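**Hudeck and Widmer share early findings on two-armed flower sorting**

We are so pleased, after a long winter of fiddling with stems, to share the first results of our Trorari method, which teaches two robot arms to untangle artificial roses and hydrangeas and put them into trays (a fussier job than it sounds!).

Trorari learns from 55 recorded demonstrations, and then practises on mixed colours and crossed stems. In our April trials it needed 30 fewer demonstrations than our previous method to reach the same sorting score, and project lead Svenja Lüthi couldn't be happier. Full results and the training code will be released in three parts, beginning with the wrist camera work.

Artificial roses and hydrangeas at the Trorari workspace:

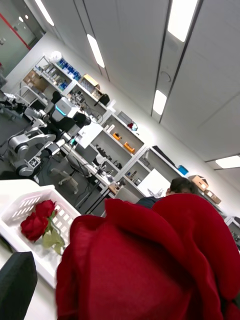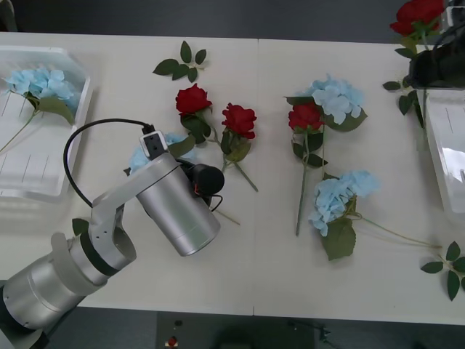
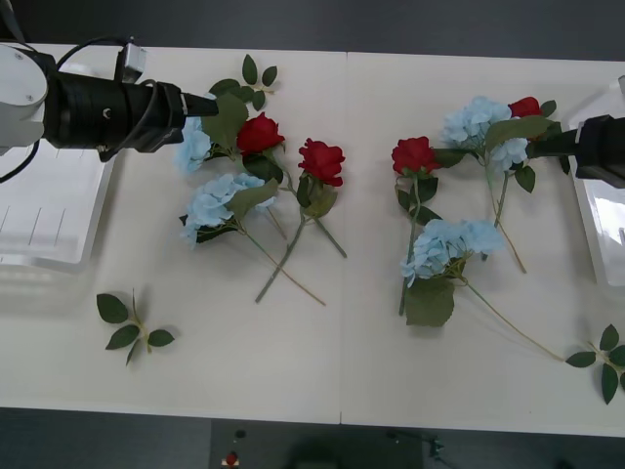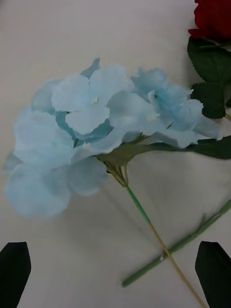
Josphat Were would like to see the method tried on fresh-cut flowers before growers get their hopes up, and has told the team that a bruised petal should count as a failure.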